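Mavari wins order for Pluvex field shelters

Print this page | E-mail this release

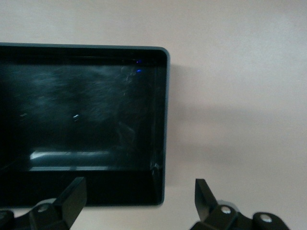

What has been ordered, and when does it arrive?
Mavari is to supply 40 Pluvex rapid-erect shelters for army and reserve training units. First deliveries in April, to the depot at Mistby.

MISTBY, March 18, 2024 - Mavari, maker of shelters and load-carrying kit for armed forces, has been awarded a contract for its Pluvex field shelter. The order covers 40 shelters, spare covers, repair packs and two years of support. Value not disclosed at the customer's request.

The Pluvex is a framed shelter for use as a command post, first aid point or dry store. Goes up without power tools. Packs down into two carry bags, fits the back of a standard military trailer. The cover is a coated fabric with taped seams, and the frame is aluminium throughout. Blackout lining comes as standard, as does a floor that clips in, after units asked for it.

Trials ran over the winter on the ranges above Mistby. Heavy rain, a good deal of wind, some snow at the end. Crews were timed putting the shelter up in daylight and then again in the dark with gloves on. The longest time recorded was nearly 30 minutes, by a crew that had not seen the kit before that morning. Changes made as a result of the trials:

- larger toggles on the door flaps
- a second vent at the rear, for stoves and generator-fed heaters
- colour-marked frame joints, readable by red torch
- heavier pegs for stony ground

Mavari said in a statement: "Units told us plainly what they did not like about the old tents. Too heavy, too slow, and they leaked at the door. We went back and forth on the door three times. We are pleased with were it has ended up."

Frames will be made at the company's own works. Covers will be cut and sewn by Dizon, which has supplied Mavari with coated fabrics for a number of years and has taken on extra floor space for the job. Final assembly and packing at Mistby. Each shelter is to be put up once, hosed, checked and dried before it is signed off.

Training for instructors is part of the contract. Two sessions are planned at Mistby, with a third to follow at a site chosen by the customer. Instructors will then pass the drill on to their own units. A short waterproof card with the drill on it goes in every bag. Full handbook supplied on paper and as a file.

Older shelters now in store are not covered by this order. They will stay in use with cadet and reserve units for the time being, and Mavari will go on selling spare poles and guy lines for them. Orders for spares should be placed in the usual way, quoting contract reference 1123.

The company is also working on a larger Pluvex for vehicle repair in the field, wide enough to take a light truck with its doors open. A first version has been built and is with the design team. No date has been set for trials and no orders are being taken yet. Enquiries about the larger shelter can be sent to the sales office but please allow time for a reply.

Notes for editors

Mavari designs and makes shelters, stretchers, load frames and storage for military and civil defence users. Head office and main works at Mistby.

Dizon weaves and coats technical fabrics for the defence, marine and rescue trades.

Pluvex is a trade name of Mavari. Please use a capital P.

Weights, packed sizes and a full parts list are availble from the press office. Visits to the works can be arranged with notice - photo ID needed at the gate, and no filming on the assembly floor.

Print this page | E-mail this release

Recent releases

Mavari to show load frames at spring land forces day
Pluvex winter trials begin above Mistby
Dizon and Mavari renew fabric supply agreement
Stretcher recall: check your buckle date
New opening hours for Mistby spares counter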